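Prekora Reopens Its Jar Cell After Week of Maintenance

June 2023 — The small robot cell at Prekora is running again after a planned service week. The cell has one white robot arm with a two-finger gripper, and its daily work is to reach for small glass jars with metal lids and set them where the program wants them. The work is simple to describe, but the gripper must come down at exactly the right height, and in the last weeks before the service it did not always do this.

According to the maintenance notes, the first problem was noticed in April, when the arm began to stop a little too high over the lid. The operators corrected the height by hand in the program, then corrected it again some days later. After the third correction the team decided to stop and look for the cause.

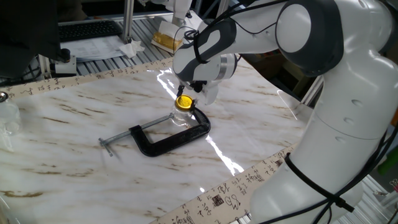 The cause was a worn pad on one of the fingers, together with a reference point that had been saved after the pad was already thin. Each correction had been made on top of a wrong value. The team therefore removed all the corrections, changed both pads as a pair and taught the reference point again from the beginning.

For this step Prekora uses a short glass jar and a heavy C-clamp. The clamp lies flat on the table with the jar at its open side, and the arm is brought down to the lid at slow speed. The clamp is there as an obstacle. In normal production the jars often stand close to metal fixtures, and a position that is good on a free table can be a bad one when there is iron beside the fingers. If the gripper can go down and come up again without touching the frame of the clamp, the point is accepted and saved.

The cell was taught in 12 positions this time. Most of them needed only a small change, but two at the far side of the table had to be taught again completely, as the wrist was turning more than necessary to reach them.
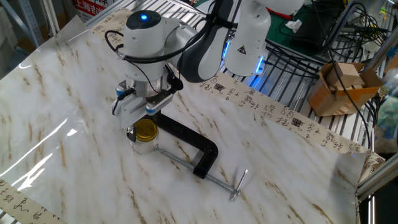 Cables were the second subject of the week. On this arm the thin cables for the gripper run outside the housing and make a loop near the wrist. A loop that is too short pulls when the wrist turns, and a loop that is too long can touch the work. The technicians moved the arm slowly through its full program and watched the loop at each position before they made the ties tight. The old ties were cut off and replaced, also where they looked still good.

The table covering was checked as well. Prekora has used a glossy sheet with a marble pattern in this cell for a long time, and the staff like it because it is easy to wipe. It does reflect the ceiling lamps strongly, and the setup guide now asks the technician to look at the finger tips from two sides before saving a point. A bright reflection near the jar can make the distance to the lid look smaller than it is.

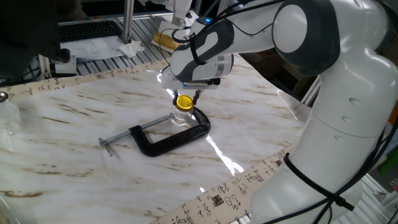 After the teaching, the cell made a test of 600 cycles without product. The team stopped it once, to move a cable tie that was rubbing on the housing, and then let it continue to the end. A second test of 112 cycles was done at full speed on the next day. The complete log is kept with the cell, together with the old pads, which will be measured later — the team would like to know how fast the rubber is really wearing.

The service plan is changed in three points. The pads will be looked at every Monday, before the first program is started. A height correction may be entered once only, and if a second one is needed the cell has to be stopped and the fingers inspected. The reference point will be checked with the jar and the clamp after each change of pads, also when only one pad has been changed.

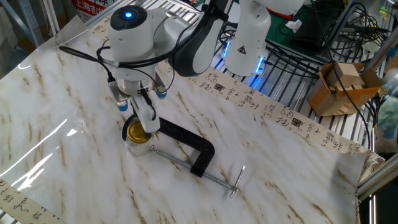
Spare pads are now stored in the drawer under the controller, and there is a printed copy of the setup guide in the same place. The guide has been rewritten in shorter steps, and the page about the C-clamp has a new drawing which shows on which side of the jar the frame should be placed.

A second cell of the same type, called Drillden inside the company, will have its service next. It works with a different gripper, so the pads are not the same, but the cable check and the new rule for height corrections will be used there too. Until that work is finished, Drillden continues on its old plan and the jar cell takes the urgent orders.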